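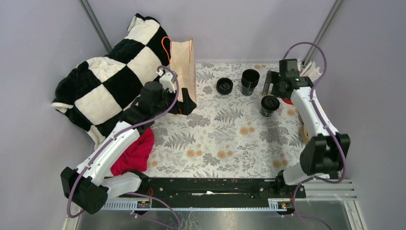
Takeaway drinks fail in the bag more often than in the cup. Aníbal Urrego, who writes packing procedures for the Gramley cafés, starts with the bag itself – paper, cord handles, stood upright and opened fully before anything goes in.

Lidded cups are packed first, against a side wall. An open cup stays on the table until its lid is pressed down around the full rim. Gramley allows 19 seconds per bag and rejects any with a torn handle.

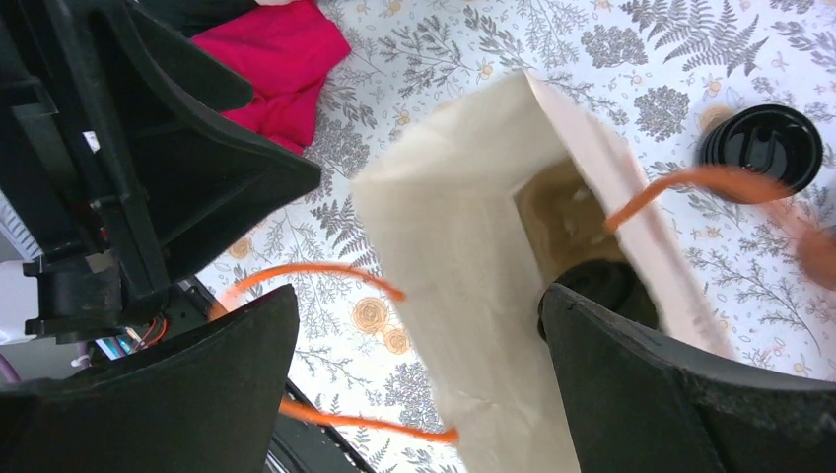

Cord handles should fall to the outside. A handle left across the opening catches the next cup on its way in. Pale paper also marks easily, so spills on the tablecloth are wiped before the bag is set down. The procedure was last revised in August and runs to 4 pages.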